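The Long Thread

A short story

I left the thread too long. I knew it when I pulled the first loop through and there was still a great deal of it lying about, black and springy, with a mind to go round anything that stood up.

My father used to cut thread like that. He mended sails and awnings in Grestness, and he would measure off a length from his nose to the end of his arm and then add the same again, so as not to be stopping. My mother said it cost him more time in knots than it saved. He never changed. When I was six he gave me a square of canvas and a needle and told me to join one side to the other. I sewed it to my skirt.

I was thinking about the skirt, and I should have been thinking about the loop.

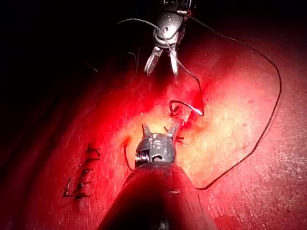
Maiara said that a long thread was no sin as long as you knew where all of it was. She asked me where all of it was. I told her I knew where both ends were.

"And the middle?"

I looked for the middle. It had gone wide on the right and was coming back in where I didn't want it.

"Take your time," she said. "The tissue isn't going anywhere. It's ten past two and I've had my lunch."

I had been at Flandale since May. In that time I had tied 1000 knots, or that was the number in my notebook, and most of them were on a bit of cord fixed to the kitchen drawer at home. The drawer no longer shut properly. A cord doesn't give when you pull it, though, and tissue does. You draw the stitch down and the edges come to meet each other, and then if you go on drawing they begin to pucker, and you have to stop before that. I could say this perfectly well. I had written it on page 206 of the notebook and underlined it.

I brought the loop in and started again, lower down.
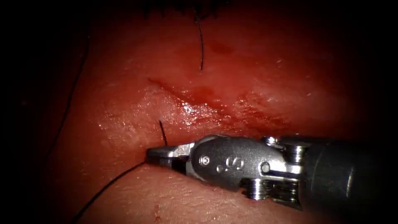
By Guadalupe Cárdenas
2 Jan 2020

"Short tail," Maiara said.

"Too short?"

"I said short. If I'd meant too short I'd have said it."

She was like that all afternoon. I had asked to be put with her, and people had warned me, and I had asked again. She had learned in a place where they reused everything and a wasted length was entered in a book against your name. She didn't tell me that herself. I heard it in the canteen – so it may not be true.

I made the next throw and laid it flat. Then the one after, the other way about. It sat down nicely. I waited for her to say something and she unwrapped a mint.

My father rang most evenings that winter. He had given up the shop by then and he wanted to hear about the sewing, as he called it. He asked what weight of thread we used and whether it was waxed. He asked if I doubled back at the end of a seam. When I told him that each stitch could be tied off separately he was quiet for a bit, and then he said it sounded like a lot of bother, but that if one went you would still have the rest.
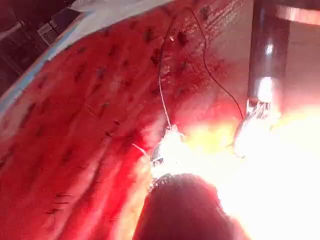 Guadalupe Cárdenas
Fiction contributor

"You've stopped," said Maiara.

"I'm looking at the spacing."

"What's wrong with it?"

"The third one's closer than the others."

"So it is. Are you going to take it out?"

I thought about it. Taking it out meant another pair of holes, and the edge there had been handled enough. Leaving it meant I would see it every time I looked.

"No," I said.

"Good." She put the mint paper in her pocket. "Go on, then. In at a right angle, and let the curve do the turning. You keep trying to push it straight through, like a nail."

I went in at a right angle. The needle was a small thing, and for a moment most of it was out of sight and I had to trust the part I could still see.

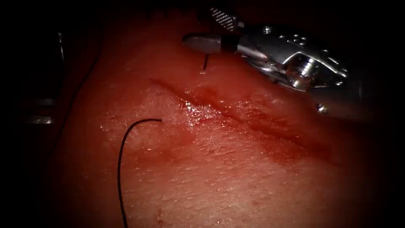
It came up on the far side a little further along than I had meant, but square to the edge, and I drew the thread after it slowly until there was only enough left to tie.

Maiara leaned in. She looked at the whole line from the top, and I watched her get to the third stitch and pass over it.

"Who taught you to sew?" she asked.

I told her about the awnings, and the canvas, and the skirt.

"Did he cut it too long as well?"

"Always."

"Hm," she said, and passed me the next one, and it was half the length.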